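We moved to Clendside in August, and I've put off writing about it because most of the work was dull. A few people asked how the move went, so I'm writing it down.

The old place in Birness was 241 miles away. We got quotes from 3 movers and the lowest was $3474, which was more than I wanted to pay. We rented a truck from Sidska instead. With gas and one night in a motel, the total came to $1378. I'd do it that way again, but I'd start packing earlier.

The small things took the longest. Books went fast. The kitchen drawers and the hall closet ate up most of two evenings, and I stopped sorting by room and went by size.

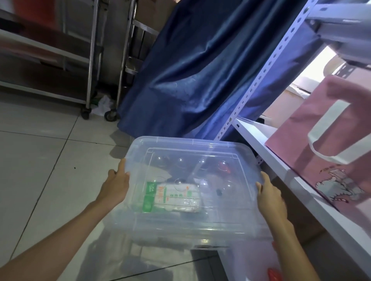 *Clear box, lid on.*

The drive was fine until the hills. The truck wouldn't hold 55 going up, so we stayed in the right lane and let everyone pass. We pulled in at 9 p.m., slept on the floor, and unloaded in the morning before it got hot.
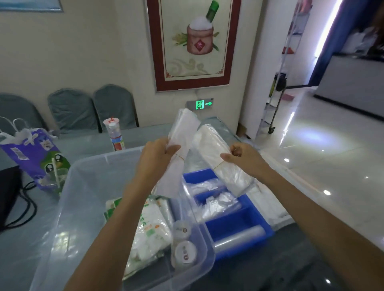
Unpacking has gone slower than the move did. The beds and the table were set up the first day, and after that we lost steam. I do like the clear bins, and a rubber band around each bundle of plastic bags keeps them from spreading all over everything else. The cardboard boxes are still stacked in the spare room, and my label on half of them says "misc."

The internet gets hooked up next week. Until then I'm posting from the library on Pace Street, which closes at 6.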